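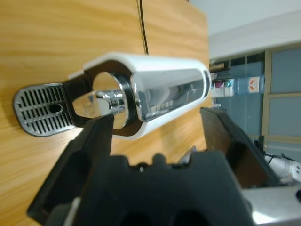 Reading time: 14 minutes (full chapter)

Chapter 8
The Supporting Player

Most people who work as screen actors never carry a picture. They play the sister, the desk sergeant, the rival, the friend who hears the bad news first. In the studio years these performers were kept on contract, often for longer than the leads they stood beside, and a busy one could appear in more films in a year than a star made in five. The last chapter dealt with how leading players were found, named and sold to the public. This one turns to the people in the next rows of the cast list.

What the term covers

The words "supporting player," "character actor," "featured player" and "bit player" were used loosely at the time, and they are used loosely now. In this book a supporting player is a performer with a named part who speaks in more than one scene but whose story does not drive the plot. A featured player is a supporting player whose name appears on the opening titles. A bit player has a line or two. An extra has none. The lines between these groups were drawn by contract, and a performer could cross them in either direction from one job to the next.

"Character actor" is harder to pin down. Some writers use it for anyone who plays a strong type, such as the fussy hotel clerk or the tired judge. Others save it for actors who change their voice, walk and age from part to part. We will use it in the first sense, since that is closer to how casting offices used it.

How they came to the work

There were three main roads into supporting work. The first was the stage. Touring companies trained actors to learn a part fast, speak clearly and play an age other than their own. The second was vaudeville, which supplied comics, dancers and singers who already had an act. The third was the pool of extras, where a person with a useful face might be picked out by an assistant director and handed a line.

Radio became a fourth road in the 1930s. Radio actors were quick readers and could do several voices, but many had never had to hit a mark on a floor or hold still for a close shot. Some studios gave them a short course before they went in front of a camera. Others put them straight to work.

A smaller number began as leads and moved down the bill as they got older. This change was often hard on the actor's pay and pride, but it could also lengthen a career. A woman who was no longer offered romantic parts at 35 might work another 30 years as mothers, landladies and heads of schools. Men usually made the same move later.

The working week

A supporting player under contract was paid by the week and could be sent to any production on the lot. It was common to finish one part on a Friday and start the next on the following Monday, sometimes with a borrowed coat and a script that was still being rewritten. Players could also be loaned to another studio, in which case the home studio collected the loan fee and went on paying the regular wage.

Freelance players were hired by the day, by the week or by the picture. They had more say over what they took, and long gaps between jobs. Section 8.3 compares the two arrangements and looks at why many older players chose to freelance once they were well known.

Reading a supporting performance

Critics have tended to write about supporting players in lists, with a word or two for each. Silviu Căpraru has argued that this habit hides the real skill of the job, and he suggests watching a scene twice: once for the person speaking and once for the person listening. We will use his method in this chapter. It works best with scenes of two or three people shot from far enough back to show everyone at once.

Before you go on, choose a studio-era film you know well and write down the names of as many supporting characters as you can remember. Then write what each one wants. Keep the page. You will need it for the exercise at the end of Section 8.2.

Key terms in this chapter

billing
bit player
featured player
freelance
loan-out
stock company
typecasting

8.1 Billing and the Cast List

The order of names on a title card was a matter of contract long before it was a matter of taste. A lead might be promised first place, a certain size of type, or a card with no other name on it. Supporting players had less to bargain with, and most were listed together on one card.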